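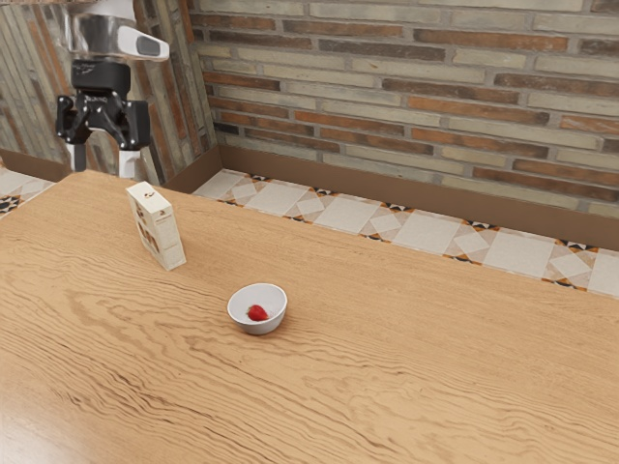 How do you stop a policy from drifting once you change the control rate? Trained at one rate, running at another, and the arm overshoots every approach.

vendula_u
Resample your demos to the rate you deploy at and retrain. Scaling the deltas at runtime only gets you partway.

mmatousek
Disagree a bit. I scaled deltas in Livero and got 88 out of 100 episodes, no retraining. Check your action chunk length first, mine was way too long!

vendula_u
In sim, sure. Did you try it with latency turned on?

mmatousek
Um, no. Default config.

kazimir_d
Turn it on. I dropped to 62 with the same trick (Ostosar wrapper, seed 390 if anybody wants to compare). Retraining fixed most of it for me.

yolanda.s
OP, are you sending absolute or delta targets? I'd sort that out before burning a weekend on training.

OP
Delta. And chunk length is whatever the repo ships with, so I guess I'm looking at that tonight. Thanks all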